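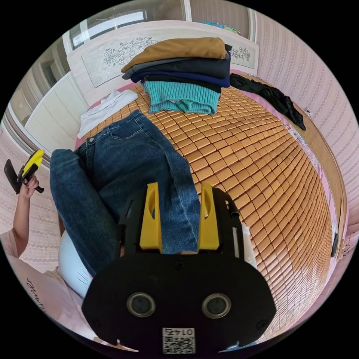

*Blue jeans spread out on a bed.*

## Lirnon Type Family

Skelteck calls Lirnon "the last sans you'll ever buy." We've sold type long enough to have heard that before, usually the year before the next one comes out. It's a decent sans all the same, and we stock it.

There are 8 weights with matching italics. You'll probably use three of them. The two lightest fall apart on cheap paper, and I wouldn't set a menu in either.

The "optical spacing engine" is kerning. Good kerning, mind you, with more than 2,000 pairs, but "To" and "Ty" still look loose in the bold. Ayane Imai sent Skelteck a marked-up proof in July and we're waiting on a fix.

**What you get**

- Desktop files (OTF) and web files (WOFF2)
- Old-style and lining figures
- Small caps in the upright styles only, whatever the brochure says
- Free updates within the same version

**License:** $549 for the full family, up to 9 desktop users. Web use is included for one domain. App use costs extra, and Skelteck won't quote a price until you write to them.

**Would we pick it?** For long text, no. Andomlow is cheaper and reads better at small sizes. For signs and headlines, Lirnon holds up, and the capital R is lovely.

Test it with your own words before you pay. Reece Mapplebeck at the order desk can send a trial set, which has no punctuation beyond the period and comma.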